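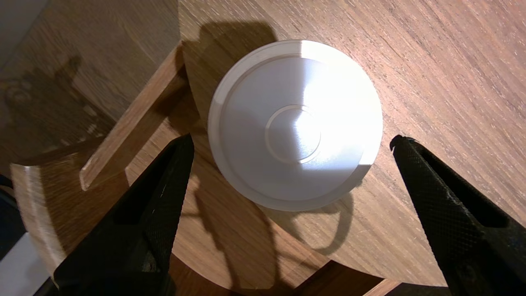
Camilla de masaje plegable Nordin — Gusinton Bienestar

Inicio > Equipamiento > Camillas > Plegables

Ref. NOR-PL
Disponibilidad: en stock, salvo color arena (entra a finales de mes)
Precio: 4,000 pesos, impuestos incluidos
Envío aparte, se calcula al final del pedido

Camilla plegable de dos cuerpos para masaje relajante, drenaje, shiatsu en altura, reflexología. Para quien trabaja a domicilio y para gabinete pequeño. Pesa 14 kg con la funda, sin el cabezal. Se abre como una maleta, se tensan los cables y lista.

Es el modelo que más vendemos a gente que acaba de terminar el curso. También a centros que quieren una segunda camilla para los días fuertes y no tienen dónde dejarla montada.

Lo básico

Estructura: haya, patas dobles con tensores de acero
Tapizado: polipiel mate, sin costura en la zona central
Relleno: espuma de doble densidad, 5 cm
Ancho: 70 cm
Largo: 186 cm, sin cabezal
Altura: regulable, de 60 a 82 cm, por pomos
Carga de trabajo: 225 kg repartidos
Colores: negro, verde salvia, arena
Hueco facial: sí, con tapón
Garantía: dos años estructura, un año tapizado

Qué viene en la caja

Camilla, cabezal ajustable, cojín facial en herradura, reposabrazos frontal, funda de transporte con correa, dos pomos de repuesto y la hoja de montaje (está en inglés y portugués, la española la mandamos por correo si la piden).

No incluye rodillo ni sábanas. Los rodillos Adico de media caña van bien de medida, están en Accesorios. Las sábanas ajustables también, pero ojo: pedir las de 70, las de 60 quedan justísimas y se salen de la esquina a mitad de sesión.

Altura, que es lo que más preguntan

Para masaje con presión, más baja. Para facial o drenaje, más alta. Truco de siempre: de pie al lado, brazo caído, el puño tiene que rozar el tapizado. De ahí se sube o se baja un agujero. Las cuatro patas al mismo número, están marcados por dentro. Si una baila casi siempre es un pomo mal asentado.

Si sois dos terapeutas con mucha diferencia de estatura y compartís camilla, mirad mejor la Drirkon hidráulica. Cambiar los pomos entre cliente y cliente cansa mucho. Es fija, eso sí, y bastante mas cara.

Limpieza

Paño húmedo y jabón neutro entre cliente y cliente. Secar. Los aceites de base mineral se comen la polipiel, con almendra o jojoba no hemos tenido quejas. Nada de alcohol puro, nada de toallitas con lejía. Una vez al mes revisar las bisagras y apretar los tornillos con la llave allen.

El cojín facial tiene la funda fija, no se quita. Usar cubrecojín desechable. Paquete de 50 en Accesorios.

Transporte

Cerrada mide 93 x 70 x 18 cm. Entra de pie detrás del asiento en casi cualquier coche. En moto no. La correa de la funda aguanta, pero si vais a subir escaleras todos los días compensa el carrito (900 pesos, plegable, ruedas de goma).

No dejarla en el maletero al sol en verano. La espuma vuelve, el pegamento del tapizado no siempre.

Opiniones de clientes

Châu Vũ — 5 de 5
La uso para drenaje linfático, cuatro o cinco sesiones al día. No cruje, que era lo que me desesperaba de la anterior. El verde es más oscuro que en la web pero bonito.

Lev Tkachuk — 4 de 5
Buena. El reposabrazos frontal se afloja, hay que apretar el velcro cada poco. Lo demás perfecto. Llegó en tres días.

Kipchumba Okoth — 5 de 5
Masaje deportivo, clientes grandes, presión fuerte con codo. Se mantiene firme. Pedí el ancho de 75 y no lo tenían, al final con 70 trabajo más cómodo de espalda.

In-ho Son — 3 de 5
La camilla bien, la funda regular. La cremallera se atascó la segunda semana. Me mandaron otra sin cobrar, pero tardó.
Respuesta de Gusinton: hola In-ho, sentimos la espera. Desde julio las fundas vienen con cremallera doble.

Preguntas

¿Sirve para tatuaje o pestañas?
Para pestañas sí, mucha gente la lleva. Para tatuaje no la recomendamos, la tinta mancha el tapizado claro y no sale.

¿Se puede sentar alguien en la punta?
Mejor en el centro. Los 225 kg son repartidos, no en un extremo. Sentarse de golpe en la zona del cabezal la puede levantar.

¿Embarazadas?
De lado y con cojines, sin problema. No lleva hueco ventral.

¿Se venden piezas sueltas?
Pomos, cables, cabezal y cojín sí. Patas hay que pedirlas y tardan. Escribir con la referencia y una foto de la pieza.

¿Factura?
Sí, poner los datos fiscales al hacer el pedido. Despues se puede pero es un lío.

Envíos y devoluciones

Sale del almacén al día siguiente si el pedido entra antes de las 12. Sábados no hay recogida. Revisar la caja delante del repartidor y si hay golpe anotarlo en el albarán — sin esa nota la agencia no se hace cargo y nosotros tampoco podemos reclamar.

Devolución en 14 días, sin usar y con su embalaje. El porte de vuelta va por cuenta del cliente salvo defecto. Con manchas de aceite no se admite.

Para dudas de medidas o pedidos de varias unidades, Zakhar Chornovol, en el formulario de contacto, opción "Profesionales". Contesta por las mañanas. Escuelas y centros: pedir tarifa aparte.

También en esta sección
Camilla Drirkon hidráulica
Silla de masaje Nordin
Rodillo Adico media caña
Carrito plegable para camilla
Cubrecojín desechable

Ficha actualizada el 14 de agosto de 2021. Precios válidos salvo error.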